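The Long Way Back to the Kitchen Table

When Urmila Shukla's two sons moved out, she and her husband started eating on the couch. It was not a decision. The dining table had a printer on it, and then a stack of tax folders, and after a few months it was easier to carry two plates into the living room than to clear a space.

"We ate like that for two years," she says. "I couldn't tell you one thing we talked about, because the television was on."

Shukla teaches high school chemistry and lives in a brick duplex a short walk from her school. Last June she moved the printer to the bedroom closet, put the folders in a box and set the table for dinner. She has done it most nights since. Her husband complained for a week and then started coming to the table before she called him.

A lot of people have a table like hers. It is the biggest flat surface in the home, and it sits near the front door, so it catches whatever comes in: mail, school bags, packages to be returned, a laptop, somebody's half-done puzzle. Meals move elsewhere. In small apartments they go to the bed or the counter, and in bigger houses they go to the kitchen island, where people eat on stools, in a row, facing the stove.

Grethe Laxdal has been repairing and refinishing tables for most of her working life, and she can usually tell how one was used. A family dining table wears at the edges, in front of the chairs, where forearms rest. A desk table wears in one place. A table that has been used for storage hardly wears at all, but the finish fades unevenly around whatever stood there.

"People bring me those and ask me to make the color match," she says. "I can do it. It takes longer than fixing a burn."

Her shop takes in about one table a week. Most of the work is plain: loose joints, water rings, a leg that was dragged instead of lifted. She charges by the hour and will tell a customer when the repair costs more than the table. Some go ahead anyway. One man had her rebuild the base of a pine table he had bought used for $80, and the bill came to several times that. He had done his homework at it as a boy.

Laxdal does not think a table needs to be protected from its owners. She is against glass tops and against the thick plastic covers that were common when she was growing up. She suggests a hard wax oil, a damp cloth, and a dry cloth after that. For water rings in an old finish she tries the mildest thing first, a little mineral oil left overnight, and only reaches for the sandpaper when that fails.

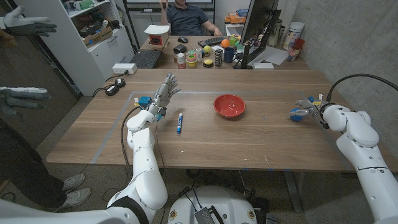

The size of the table matters less than people expect. Mircea Jitaru, who plans kitchens for a small design firm called Prollau, says that nearly every client asks for seating for eight and nearly every client eats with three other people or fewer. A table for eight in a room meant for a table for four leaves no space to pull out a chair. When it is hard to sit down, people stop sitting down.

He allows three feet between the edge of the table and the wall, more if someone has to walk behind the chairs. For a couple or a small family he likes a table that is nearly square, so that no one is stuck at a far end. He asks clients to cut the shape out of cardboard and live with it on the floor for a weekend before they buy anything.

Lighting is the other thing he brings up early. A single ceiling fixture in the middle of the room often ends up off center once the table is in place, and it shines in the eyes of whoever sits on one side. He hangs a lamp low over the table, 30 inches or so above the surface, and puts it on a dimmer.

"If the rest of the room is a little darker, people stay," he says. "They don't see the dishes in the sink."

Naveen Goel and his brother Girish learned something similar by accident. They shared a house for six years with Naveen's wife and two children, and everyone kept different hours. Girish drove a delivery route and was up at four. Naveen worked evenings at a pharmacy. There was no hour of the day when all five of them were awake and at home, except Sunday morning.

So Sunday breakfast became the meal. Girish made the potatoes and Naveen's wife made the eggs, and the children were in charge of toast, which was sometimes black. Phones were allowed. Guests were allowed if they brought something. The family kept it up after Girish moved across town, and on a recent Sunday there were 14 people in the house, some of them eating on the back steps.

Naveen does not make much of it. He says the food is average and the kids would sometimes like to sleep in. But he has noticed that bad news tends to come up at that table, after the plates are empty and before anyone gets up. His daughter told them there that she was failing math. Girish told them there that he was getting married.

For those starting from a buried table, Shukla's advice is to find a home for the printer first, since it weighs the most and everything else piles up around it. She keeps a basket on the stairs for mail. She did not buy new dishes or learn new recipes, and on nights when there are papers to grade she and her husband have soup from a can.

The folders are still in their box. Twice she has needed something out of them, and both times she spread the papers across the table, found the right page, and had the whole lot put away again by six.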